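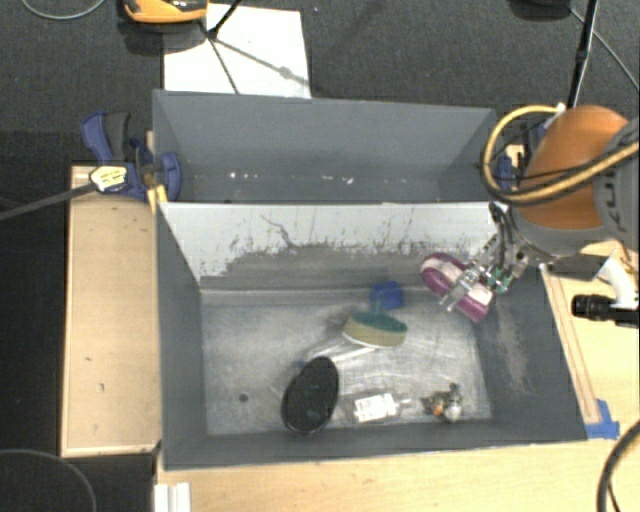
Kukach Technical College
Stores and Household Goods, Unit 4
Handout: Divided Bins and Mixed Small Items
Instructor: Blandine Hoarau
Revised 22/08/2023

Read this before the practical. Bring it with you, along with the item sheet from Unit 2.

What the unit covers

Unit 2 dealt with goods that arrive one kind to a carton. Most goods in a secondhand store, a returns room or a household clearance don't arrive that way. They come mixed, and the first container they go into is usually an open bin. This unit is about choosing that bin, loading it, getting things out of it, and keeping it fit for use.

Small items are the hard part. A table or a lamp gets its own tag and its own floor space. A scrub brush, a toy block and one small shoe go into a bin with other things and are easily lost, crushed or put on the wrong shelf.

Terms used in this handout

Bin: any rigid container with an open top that is meant to be used many times. Cardboard cartons are not bins.

Compartment: a part of a bin closed off by a fixed or removable divider.

Divider: the panel between two compartments. It may be upright or sloping.

Working side: the compartment items are currently being taken from.

Receiving side: the compartment items are being moved into.

Residue: anything left on the floor of a bin after the goods are out. Grit, thread, flakes of foam, bits of label and broken plastic all count.

Single: one item of a pair, set or kit when the rest has not been found.

Bins with one compartment and bins with two

A bin with one compartment holds more and is simpler to clean. Use it when everything in the load is going to the same place. Bedding and coats go in undivided bins at the Bisden storeroom, and so do soft toys once they have been checked.

A bin with two compartments is for loads that still need a decision. Unsorted goods go on one side and sorted goods on the other, and the person at the bin can see both without turning around. The compartments don't have to be the same size. A large working side with a narrow receiving side suits a load where only a few items are being pulled out. If most of the load is going to move, turn the bin so that the larger compartment receives.

Students often ask which side should be nearest the body. For ordinary sorting by hand, put the working side nearest. You reach into that side more often and need to see its floor.

Sloping dividers and sloping walls

A sloping divider lets items slide back down to the floor if they are dropped against it, and it keeps the corner at the bottom open enough to get fingers into. An upright divider makes a square corner, and flat things like combs and cards stand up against it and get missed.

The drawback is lost floor. A sloping panel takes space from the compartment beneath it, and a bin that looks generous at the rim may have a much smaller base. Measure the base when you are deciding how much a bin will hold. The Leblanc catalog gives rim measurements for all its bins and base measurements for only a few, so take a tape with you.

Loading the working side

Keep the load shallow. For small hard goods, one layer is best. Two layers can be managed if the lower one is flat. Once items are three deep you are digging, and digging is how things get scratched and pairs get separated.

Put heavier things in first. Spread them over the floor instead of dropping them in the middle. Leave some floor showing between items so that each can be gripped by its sides.

Do not stand long items on end against the wall. Lay them down. A long item placed on the diagonal is often easier to pick up than one lying tight along the wall, where there is no room for fingers on the far side.

Never load the receiving side by accident. It sounds like a small point, but it was the most common fault in the March practical. A student tips a bag into the bin, a few things go over the divider, and those things are then treated as if they had been checked.

Picking items out

Look first. Choose the item that is clear of the others, even if it isn't the one you want most. Removing it makes room for the next.

Grip by the body of the item and not by a strap, loop, handle or label. Straps come off. Labels tear, and a torn label can mean the item has to be identified all over again.

Notes by type of item:

Shoes and slippers. Take hold around the middle, where the sole is firmest. Lift straight up until the item is above the rim, then move it across. Check inside before setting it down. A shoe with no partner is a single and goes on the singles tray with a note of the bin number.

Sponges and scrubbing pads. Pick up by the long sides. Squeeze lightly. If it is damp, it does not go back in with dry goods. Used sponges are discarded. Unused ones are kept only if they are clean on every side.

Brushes. Hold by the back or the handle, with bristles facing down. Look for hair and grit at the base of the bristles. Brushes for dishes, clothes, shoes and floors have separate shelf codes. If you can't tell which a brush is for, mark it "brush, use not known" and leave it for the instructor.

Blocks and other small hard toys. These are picked last as a rule, since they slip under other things and turn up when the floor is nearly clear. Check for cracks. Keep loose blocks together in a bag until the load is finished, in case the rest of the set appears.

Soft flat goods such as cloths and gloves. Pinch in the center and lift slowly. Small hard items may be caught in the folds. Shake the cloth over the working side and not over the floor of the room.

Anything you cannot name. Write down the color, the shape and what it seems to be made of. "Oval, green top, yellow side, scrubber?" is a perfectly good entry. "Misc." is not.

Moving across the divider

Clear the top of the divider by the width of your hand. Most of the wear on a divider comes from items being dragged over it, and the same dragging marks the goods. Set the item down on the receiving side; don't let it fall. On the receiving side, start at the far end and work back.

If the receiving side is full, stop and empty it. Do not start a second layer of checked goods.

Wear and what to do about it

Bins get scuffed. A bin that has been in service for a year will have scratches on the floor, rubbed patches on the walls and marks on the divider. None of that is a reason to take it out of use. The question is whether the surface can damage goods or hands, or hold dirt.

Go over the surface with a dry cloth. If the cloth catches, find the place and mark it with tape. A scratch you can see but not feel can be left alone. A scratch you can feel with a fingernail should be entered on the bin card. A raised edge or splinter takes the bin out of service until it is smoothed.

Stains are treated separately. Try warm water and dish soap first. If the mark stays after two washings and the surface is smooth, enter it on the card as permanent so that the next person doesn't spend ten minutes scrubbing at it. Do not use scouring powder on coated panels. It leaves them dull and they pick up dirt faster.

Black marks from rubber soles usually come off with a plain eraser.

Cleaning between loads

1. Take out all goods from both compartments.
2. Check the corners by hand.
3. Brush residue toward one end and lift it out with a damp cloth.
4. Wipe the divider from top to bottom on both sides.
5. Wipe the floor last.
6. Let the bin dry fully before reloading.
7. Sign the bin card.

Residue is easiest to see with a light held low at one side. Overhead light on a shiny floor gives a glare in which fine grit disappears. Don't forget the compartment that looks empty. It has usually had something in it.

The practical

Each pair of students will get one divided bin and a tray of 29 items. The items are household goods of mixed size, with some pairs split between trays on purpose. Load the working side, sort to the receiving side by shelf code, and fill in the item sheet as you go. You may ask other pairs whether they have the match to a single, but you may not take it from their bin yourself.

The session is marked out of 200. Half the marks are for the item sheet. The rest are divided evenly between handling and the condition of the bin when you hand it in. Speed is not marked.

Anyone who missed the Fellevau visit should read the visit notes first. The shelf codes used in the practical are the Fellevau ones, and they differ from the codes in Unit 2 for brushes and for footwear.

Before the session, write short notes on the following and hand them in at the door:

Choose a container in your own home that holds mixed small items, such as a kitchen drawer or a toy box. List what is in it. Decide whether a divider would help, and say where you would put it.

Describe how you would record a single shoe found with no partner, in no more than four lines.

Find one scuffed or stained storage surface and say whether the mark can be felt, seen or both.

Closed shoes are required in the storeroom. Gloves are supplied in small and large only. If you need a medium, bring your own pair. Item sheets must be filled in with pencil, and spare copies are in the rack by the sink.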